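December, evening

Back on the simulated rooms today. The target for this batch is 300 episodes and I got through 55 before lunch, most of them pick and place on the long table. Nadja wants more variety in the small items, so I kept the pliers and the bowl with the knife in and let the rest shuffle.

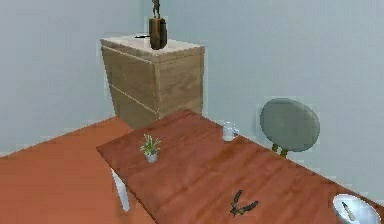 Cosmin found that 3 of yesterday's files had no gripper values at all, only joint angles. He has marked them and I will redo them tomorrow – no point patching. Florian thinks the logger starts a step late. I wrote that down for Joonas.

After coffee I switched to the wrist view and checked that the marker was being picked up before each start. 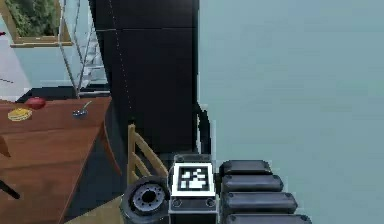
Andri trained on the first 600 from last month and says the policy still hesitates near the edge of a table. He asked for more starts with things placed there. I changed the sampling range and left it running when I went home at six. Need to ask about disk space.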